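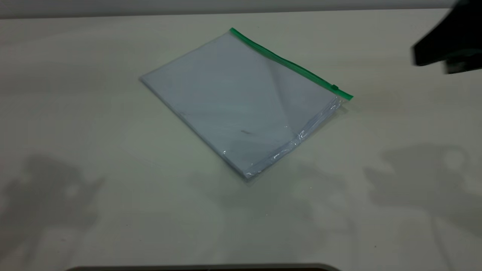

Randmont zipper pouch set

Recordings from the arm we built on the back bench at the Randmont shared workshop. The job is always a document pouch: clear plastic, green zipper, filled with paper. We love this task! Film wrinkles, it throws glints everywhere, and the slider is a tiny target for a gripper made from hobby parts.

What's in it

354 episodes, recorded in August, in 2 folders:

open/ — pull the slider along the strip
close/ — the same pouch, run the other way

Each episode has the video from a fixed camera, joint positions, gripper opening and a short notes.txt. The notes are uneven. Ziad writes paragraphs, Fadi writes "ok" or "slipped".

Hardware

Arm: Anham, our own design, 3 revisions so far (these files are all from the third)
Gripper: black, printed in the shop
Control: Ruvico, our little Python package, in /control

Known issues

Soft shadows fall across the pale tabletop and they move with the arm, so a plain background subtraction won't get you far. Clear film on a light surface is hard to segment too. The green strip is your friend — start there.

Joint logs in close/ lag the video slightly. A fix is in /tools/resync.py, run it before training.

Loading

python load.py --split open --limit 2000

The limit is in video steps per episode, and 2,000 covers even the slowest run.

Credits

Built and recorded by Fadi Chidiac and Ziad Abou Jaoude. If you train something on this, open an issue and show us, we'd be thrilled to see it run!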